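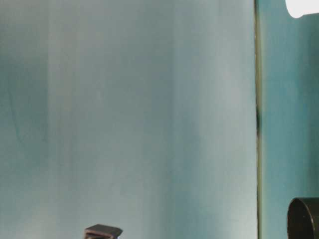 Blue-gray panel, side bay

Volness Garage — lift and jack stand check, February
Checked by: Wing-sze Wei

Two-post lift, arm locks: OK. All 4 engage. The left rear needs a firm word first. Greased.

Lift pads: REPLACE. One is split to the metal. Somebody wrapped it in tape and I admire the optimism.

Hydraulic hose: OK. No weeping at the fittings.

Safety latch release cable: ADJUST. Too much slack. Do not lift anything over head height until I sign this line.

Jack stands, Nirent, set of 6: FAIL on two. Bent ratchet teeth. Tagged red and put in the scrap bin — please leave them there this time.

Spring compressor: OK. Threads clean. The Huledus coilovers are still in their box beside it, waiting for their owner to read the instructions.

Torque wrench, tag 1533: OVERDUE for calibration. Fine for lug nuts, not for control arm or subframe bolts.

Fire extinguisher: OK, gauge in the green. Move the bumper covers out of its way.

Floor: Dry by the lift. Less so under the Sunday project.

Recheck when the pads come in. Cable first.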